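Unell - inventaire de déménagement et estimation de volume

Présentation

Bienvenue, et merci de vous intéresser à Unell ! Ce dépôt rassemble des listes d'objets domestiques préparées pour des déménagements, avec pour chaque objet un volume emballé, un type de carton conseillé et une consigne de manutention. Le tout est né chez Clirus, dans notre agence de Drirkham, où nous passions nos soirées à refaire à la main des estimations que les clients avaient (bien gentiment) sous-évaluées. Une cave oubliée, un grenier dont on ne parle qu'au dernier moment, et voilà le camion trop petit.

La version actuelle contient 1000 fiches d'objets, réparties en 9 catégories de pièces. Elle est datée du 20/12/2025 et remplace celle de septembre, que nous vous conseillons de ne plus utiliser : les volumes des canapés d'angle y étaient faux, et nous en sommes encore un peu confus.

Contenu du dépôt

objets.csv : une ligne par objet, avec son nom courant, sa pièce habituelle et son volume en litres une fois emballé
cartons.csv : les sept formats de cartons que nous utilisons, du carton à livres à la penderie
consignes.csv : les consignes de manutention, reliées aux objets par la colonne id_objet
notes/ : les remarques de terrain, laissées telles quelles, fautes de frappe comprises

Les colonnes à connaître

volume_emballe tient compte du papier, des bulles et du vide qui reste dans le carton. Ne le confondez pas avec volume_nu, que nous gardons surtout pour les meubles démontés.

fragilite va de 1 à 4. La valeur 4 est réservée à ce qui voyage seul dans son carton - lustres, grands miroirs, aquariums vidés. La vaisselle courante est notée 2 ou 3 selon la matière, et les bols se rangent sur chant, calés au papier, jamais empilés à plat avec des assiettes par-dessus. 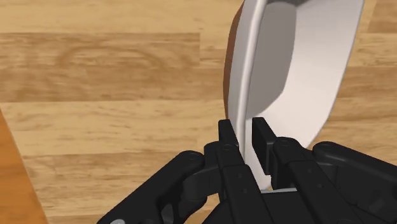
Comment les données ont été réunies

Lucyna Piątek et Cyprian Nowakowski ont mesuré les objets au dépôt Zawadzka, au mètre ruban, avant puis après emballage. Aniela Pawłowska a relu toutes les fiches et fusionné les doublons (vous n'imaginez pas le nombre de façons d'écrire « table basse »). La version française des noms vient d'Olga Antunes, qui a gardé les mots que les clients emploient vraiment au téléphone.

Limites

Les logements mesurés sont surtout des appartements. Les outils de jardin, les vélos et tout ce qui dort dans un garage sont mal représentés, et les pianos sont absents : faites-les chiffrer à part. Les volumes supposent un emballage soigné, donc si vous remplissez vos cartons la veille à minuit, prévoyez de la marge !

Licence et contact

Réutilisation libre avec mention de Clirus, y compris pour un usage commercial. Pour signaler une erreur, ouvrez un ticket en indiquant l'id_objet et la mesure que vous avez relevée - une photo du mètre posé sur l'objet nous aide beaucoup. Les questions sur les formats de cartons sont à adresser à Zdzisław Brzozowska, qui répond à tout le monde, parfois avec un peu de retard en pleine saison.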